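4. 결과: 작업대에서 달라진 것

4.1 작업의 나누기와 새로운 업무

Galtberg 공장의 부품 준비 구역에서는 자동화 이전에 한 사람이 한 작업대를 처음부터 끝까지 담당하였다. 작업자는 작은 부속을 상자에서 꺼내고, 눈으로 확인하고, 판 위에 순서대로 놓은 다음에 조립 구역으로 보냈다. 로봇 셀이 들어온 후에 이 일은 세 가지로 나누어졌다. 첫째는 로봇이 하는 집기와 놓기이고, 둘째는 로봇이 실패한 부속을 사람이 처리하는 일이며, 셋째는 손에 드는 그리퍼를 사용하여 동작을 보여 주는 일이다. 세 번째 업무를 현장에서는 "시범"이라고 부른다. 본 논문에서도 같은 말을 쓴다.

시범 업무는 채용 공고에도 없었고 이전의 직무 설명서에도 없었다. 6월에 처음으로 근무표에 한 줄로 나타났지만 그 옆의 시간 칸은 비어 있었다. 조사 대상이 된 작업자 41명 중에서 대부분은 면담에서 이 업무를 "중간에 하는 일"이라고 표현하였다. 그러나 우리가 정리한 근무 기록에 의하면 조사 기간의 시범 시간은 모두 합하여 168시간이었다. 이 시간의 큰 부분은 오전 10시 휴식의 바로 앞이나 바로 뒤에 있었고, 따라서 휴식이 짧아졌다고 말한 작업자도 있었다.

시범 한 번은 짧다. 작업자는 그리퍼를 한 손에 쥐고, 손가락을 부속의 양쪽에 맞추고, 닫고, 들어 올리고, 정해진 자리에 놓는다. 어려운 점은 동작 그 자체보다 속도에 있다고 한다. 평소의 손 속도로 하면 기록이 거절되기 때문에 작업자는 자신의 숙련을 일부러 느리게 만들어야 한다. 한 작업자는 이것을 "외국인에게 천천히 말하는 것과 같다"고 설명하였는데, 본 저자 중의 한 사람은 이 비유를 매우 잘 이해할 수 있었다.

4.2 도구의 상태와 손의 판단

설계 문서에서 그리퍼의 손가락은 항상 깨끗하고 두 개가 서로 정확히 평행한 것으로 그려져 있다. 작업대에서 보는 손가락은 그것과 다르다. 그림 3에서 어두운 색의 손가락 두 개는 밝은 나무 표면 위에 서로 떨어져 있고, 그 사이에 잡은 물건은 없다. 손가락의 윗면에는 회색 먼지가 있고 작은 긁힌 자국도 보인다.

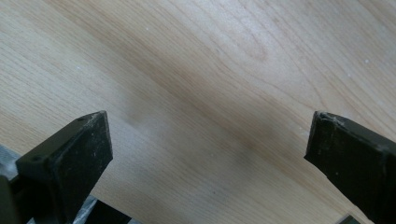

그림 3. 나무 표면 위에서 벌어진 상태의 그리퍼 손가락. 사진 제공: Solange Bailly, Dumolden 현장 조사 자료.

먼지와 긁힘은 작업자의 면담에서 자주 나온 주제이다. 시스템을 공급한 Perrin의 안내서는 손가락을 근무조가 바뀔 때마다 한 번 닦으라고 정하고 있다. 작업자들의 의견은 서로 일치하지 않았다. 어떤 사람은 매번 부속의 종류가 바뀔 때 닦았고, 다른 사람은 손가락이 미끄러진다고 느낄 때에만 닦았다. 두 번째 방법을 쓰는 사람들은 느낌의 기준을 말로 설명하는 것을 어려워하였다. 그들은 "닫을 때의 소리", "손목에 오는 무게"와 같은 표현을 사용하였다.

나무 표면에 대해서도 비슷한 차이가 있었다. 그림 3의 표면에는 아주 작은 흰색 알갱이가 있으며, 손가락 사이에는 넓고 흐린 그림자가 지나간다. 기술 담당자는 면담에서 조명과 그림자를 중요한 문제로 말하였다. 작업자는 그림자에 대하여 거의 말하지 않았고, 그 대신에 나뭇결에 대하여 말하였다. 결의 무늬를 기준점으로 삼아서 부속의 자리를 기억하는 작업자가 네 명 있었다. 이 사람들은 작업판이 새것으로 교체된 날에 자기의 시범이 더 느려졌다고 보고하였다. 교체를 결정한 부서는 작업판을 소모품으로 분류하고 있었고, 교체 전에 작업자에게 알리는 절차는 없었다.

우리는 이 사례가 작지만 중요하다고 생각한다. 작업판의 무늬는 어떤 문서에도 도구로 등록되어 있지 않다. 그렇지만 네 명의 작업자에게 그것은 자와 같은 역할을 하였다.

4.3 기록의 거절과 평가

조사 기간에 제출된 시범 기록은 2,119건이다. 처음의 목표는 2,000건이었으므로 양의 면에서 목표는 달성되었다. 관리자 면담에서는 이 점이 먼저 언급되었다. 작업자 면담에서는 거절된 기록의 이야기가 먼저 나왔다.

거절의 이유는 화면에 짧은 코드로 표시된다. 작업자가 코드의 뜻을 알고 싶으면 Dilelari라고 하는 내부 시스템에 들어가서 찾아야 하는데, 그 시스템의 단말기는 사무실 쪽에 있었다. 그 결과로 작업자들은 코드의 뜻을 서로에게 물어보고 배웠으며, 때때로 틀린 뜻을 배웠다. 예를 들면 속도에 관한 코드를 많은 사람이 위치에 관한 코드로 이해하고 있었다. 이 사람들은 거절을 받으면 손의 위치를 고치고 속도는 그대로 두었고, 다시 거절을 받았다.

거절된 기록이 개인 평가에 들어가는지 아닌지에 대해서도 이해가 서로 달랐다. 관리자는 들어가지 않는다고 대답하였다. 그러나 거절의 수는 근무조별로 벽의 화면에 표시되었고, 같은 조의 사람들은 누가 그날 시범을 맡았는지를 알고 있었다. 경력이 긴 작업자일수록 이 표시를 불편하게 느꼈다. 오랫동안 빠른 손으로 인정을 받은 사람이 느리지 않다는 이유로 거절을 받는 것은, 한 작업자의 말로는 "거꾸로 된 시험"이었다.

한편으로 경력이 짧은 작업자 중에는 시범을 좋아하는 사람도 있었다. 시범을 하는 동안에는 컨베이어의 속도에 맞출 필요가 없고, 앉아서 일할 수 있다. 손목에 통증이 있는 작업자 두 명은 시범을 더 많이 맡기를 원하였다. 그러나 그리퍼를 한 손으로 오래 들고 있는 것도 손목에 부담이 되기 때문에 이 희망은 조장과의 대화에서 문제가 되었고, 조사가 끝날 때까지 결정되지 않았다.

4.4 실패한 부속을 처리하는 사람

로봇이 집지 못한 부속은 셀의 옆에 있는 통으로 떨어진다. 이 통을 비우는 일은 처음에는 순서대로 맡았는데, 몇 주 후에는 통에 가장 가까운 작업대의 사람이 언제나 하게 되었다. 근무표에는 계속해서 순서가 적혀 있었다. 우리가 현장에서 관찰한 배치와 근무표의 배치는 이 점에서 다르다.

통을 비우는 사람은 로봇이 무엇을 못하는지를 제일 잘 알게 된다. 얇은 와셔가 두 장 겹쳐 있는 경우, 부속이 판의 가장자리에 너무 가까운 경우를 그들은 자세하게 설명할 수 있었다. 이러한 지식이 기술 담당자에게 전달되는 공식적인 길은 없었다. 전달은 주로 오후 3시의 휴식 시간에 커피 기계 옆에서 이루어졌으며, 기술 담당자가 다른 건물로 옮긴 다음에는 그것도 줄어들었다. 이후에 시범의 대상으로 선택된 부속의 목록을 보면, 통에 자주 떨어지는 부속이 빠져 있는 경우가 있다. 목록을 만드는 과정은 5절에서 따로 다룬다.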